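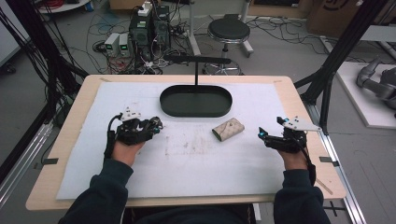

How do I request the full text of a human rights report that the newspapers only summarize?

Posted by ferrywatch_18

The report on detention conditions in Trirano was covered in the press last September, but every article quotes the same two paragraphs. I need the methodology section and the annex with the interview protocol.

Home | Topics | Law & Rights | Recent | Log in

mbarrow

Write to the publishing organization's records desk and cite the report title, the release month and the section you need. Most groups post the main text as a PDF and hold back annexes that could identify witnesses. The Trirano report runs to 662 pages with annexes – the public version is shorter. Ask for the redacted annex by name. Replies usually take 14 working days.

Edited March 3, 2024: the desk moved from Clernanport to Edport. Letters sent to the old address are forwarded, but slowly.

tallgrass

try a university library, mine had it

docket_reader

If the report was filed as an exhibit, the court registry will have a copy. The Becerra inquiry took it into evidence, so the registry there can supply certified pages. There is a copying fee per page and a limit of 1000 pages per request. Check the exhibit list first – only the sections relied on in the hearing may have been filed, and the interview protocol is often left out.

We use cookies to keep you logged in and to measure traffic. Accept | Manage settings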